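# Two arms, a cloth and a plant pot's worth of patience

I'd been promised that the Bilon would change my life. The email used those words. By the time I'd got off the train, found the right unit behind the tile warehouse and been handed a cup of very strong tea, I was mostly hoping it could pick up a rag.

Jelle Boersma runs the test bench at Ernora, and he has opinions about grippers the way other people have opinions about football managers. He'd set me up with two pairs of fingers for the week: the Bilon, which is the new one everybody keeps emailing me about, and the older Ankrah, which costs a good deal less and which he described as "fine, boring, buy it". Same arms, same controller, same table. The job was tidying. Things start on the wood, things end up in a bin, and I sit there with a clipboard feeling important.

I should say I'm not an engineer. I write about them, and I've broken a fair few of their toys (sorry again to the people with the conveyor). But I do think there's something to be said for letting an ordinary person loose on this stuff, and Jelle was kind enough to agree, or at least too polite to say no.
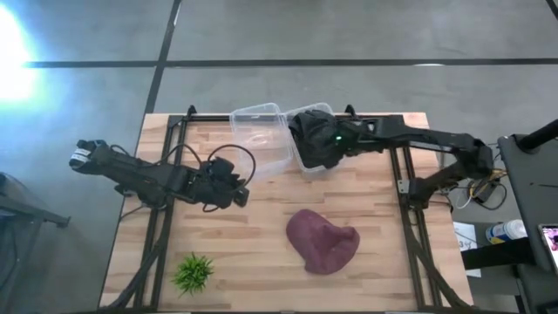
**PLERMONT, October** — Wednesday morning, and the cloth was winning. If you've never watched a robot try to pick up a bit of bunched-up fabric, it's a lot like watching someone in oven gloves look for a contact lens. It has no proper edges, it's all folds and shadow, and it's a different shape every time you drop it. We gave each gripper 48 goes. The Ankrah managed 23, and I thought that was pretty poor until Jelle told me what he'd been getting in the spring.

The Bilon did better, with 14 misses in its 48, and most of those came early on, before we'd slowed the closing speed down. Its fingertips have a bit more give, so they can press into a fold without shoving the whole lump across the table. I got properly excited at one point and knocked my tea over.

Then there was the plant. I'd have bet money on the plant being easy! It's a little green spiky thing, all leaf, and both grippers kept closing on the tips and coming away with nothing. You have to come down steeply and go for the middle, and with the wrist at that angle the gripper blocks a lot of the view from overhead. The same thing happens over the bins — you're lowering something into a clear plastic box with a big black hand in the way, and the see-through walls don't help the camera one bit. Jelle wants a second camera down low. He's wanted one for ages.

Cables were my other grumble. The Ankrah's lead needs a generous loop at the wrist or it tugs when the hand turns, and too generous a loop snags on whatever's underneath. We stopped twice to tape it. The Bilon's was tidier, but its plug is fiddly and I never once got it in first time.

By the end of the week we'd logged 179 tries across everything, and I'd gone from rooting for the cheap one to wanting the dear one and then halfway back again. For boxes, tubs and anything with a nice flat side, I couldn't tell them apart. If your work is laundry or soft packaging, get the Bilon and be gentle with the plug. Jelle's still buying Ankrahs.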